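Notes from Nerkville, July 2022

Well, the walking challenge is over and my knees would like a word with whoever suggested it (me, in March, after too much coffee). The idea was simple enough. Everybody who signed up would try to walk to Garninano and back on paper, adding up miles on the sheet by the library door, and we'd see how far the whole bunch of us could get by the end of spring. I was hoping for 50 walkers and I would have been happy with half that!

The goal was 3,000 miles between us. We finished on 2,913. I added it up twice, then my sister added it up with a calculator, and it came out the same both times, so there we are. Eighty-seven miles short! If I hadn't spent that one week on the couch with a cold we'd have been a little closer, and yes, I've heard all the jokes, thank you.

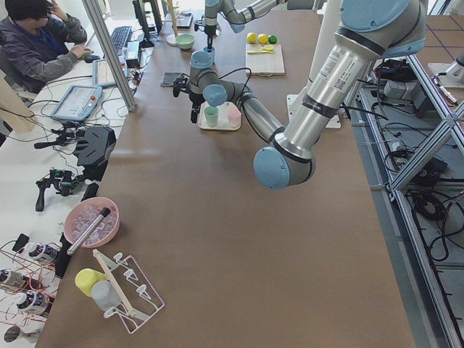 The top walker was Meron Negash, by a mile (by a lot of miles). Meron does the river loop before work, rain or no rain, and told me the trick is putting your shoes on before you look out the window. I tried it. I got as far as the mailbox in a downpour and went back in for toast, but I did have my shoes on.

A lot of you asked about the muddy stretch past the Seyoum bridge. I called the county again and they say gravel is coming before fall. They said that last year too, so I'm keeping my old boots by the door. If you have small kids or a stroller, take the upper path for now. It's longer but it's paved most of the way, and there's that nice bench under the maple where you can sit and pretend you're waiting for someone.
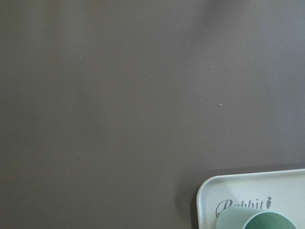
Now, the next thing. A few of us want to keep going through the summer, only slower and with snacks. We're thinking of short evening walks, two miles or so, starting from the Birnine parking lot at 7 and ending wherever there's ice cream. Dogs are fine on a leash. So are teenagers. We have room for 20 on the first one, mostly so we don't take over the whole sidewalk, and if more of you turn up we'll split into a fast group and a talking group. I'll be in the talking group.

Sign-up is on the same sheet by the library door, second page, under the pen on a string. Please write your phone number so somebody other than me can read it. Bring water and bug spray, and if anyone picked up a gray fleece hat on the river loop back in March, it's mine and I miss it.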